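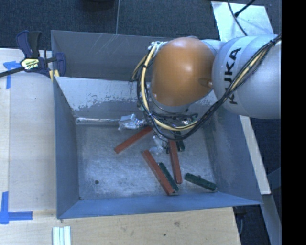 May 16, 2019
By Ilaria Amato
2 min read

I've been walking past the old feed store on Joltside for years, and this week I finally had a reason to go in. Ineke Maes has her first solo show up in there, 90 watercolors hung floor to ceiling, and I stayed so long the girl at the desk started turning off lights (sorry!).

If you've bought a Christmas card in Nirkgate you probably know Ineke's work already. She does the harbor, the grain elevator, that row of leaning houses up by the reservoir. What I didn't know is that she only picked up a brush after she left her job at the post office, and that she paints nearly everything from the front seat of her car with the heater running. "My hands quit on me otherwise," she told me.

The show is called Bayram, after the street she grew up on, and the best room is the back one. It's all kitchens. Her mother's, her aunt's, a neighbor's with the radio on the windowsill — I wanted to move into every one of them. The colors are softer than in her harbor pictures and she leaves a lot of bare paper, so up close they nearly fall apart and then you step back and there's the stove.

Small works are $202 unframed. A few of the kitchens aren't for sale and she wouldn't budge on that, believe me, I asked. She's also giving a talk on the closing night and bringing her sketchbooks, which you're allowed to handle if your hands are clean.

The show is free and runs through the end of the month, afternoons only. Park behind the bakery. Ineke says she's taking the summer off and then starting on a set of night paintings she hopes to have ready by November.

Comments

drusilico_dave: Went with my wife. She's still talking about the green kitchen.

PatM: Is there a step at the front door? My mom uses a walker.

Ilaria Amato: One low step, Pat, but the side door is flat. Just knock!

Lorna K.: Ineke delivered our mail for years, had no idea she painted.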